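Emlow Short Courses
Home Organisation, Unit 11: Keys, lanyards and the things by the door
Handout to go with the session led by Zofia Kwiatkowski

What the unit covers

Most advice on small items tells you to buy a hook. I have doubts. A hook is cheap and it looks like an answer, which may be why every article ends with one. The reading for this week (Bednarek, chapter 11) repeats the claim that a fixed place for keys cures lost keys. Read it, but look at what the claim rests on – one household survey of 257 people, who were asked whether they felt tidier. Feeling tidier and finding your keys are separate matters.

Terms

Home spot: where the item is meant to live.
Drop spot: where it gets put down. In my experience these are rarely the same place.
Carrier: the strap, ring or clip that lets a small thing hang. A carrier adds bulk. Whether it adds anything else is up for discussion.

Points to argue over

Stands against wall hooks. A stand can be moved to the drop spot, which a screwed-in hook cannot. It also takes up table, and an occupied table tends to attract post.

Length of strap. Long straps tangle. The Gemetti leaflet says they don't. Try three on one peg and decide for yourself.

Tags. Bright tags are sold as a memory aid. They do help you spot a thing on a pale surface. I am less sure they help you remember to hang it up.

Worked case: strap and stand

The item is small and brownish, on a green woven strap with an orange tag, and there is a white stand on the table with one short peg angled upwards. Consider which part you would hook over the peg, and whether the small metal clip and ring would get in the way.

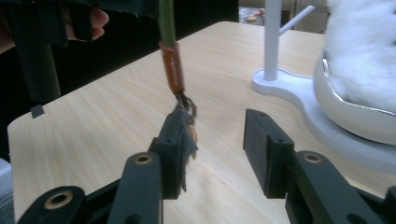 Before next time

Watch one drop spot at home for a week and write down what lands there. Don't tidy it first. Bring your notes, and the Renivgate price list if you still have it. Aniela Sowa has spare copies.

Written task: 300 words on whether your household needs a hook at all. "No" is an acceptable answer if you can defend it.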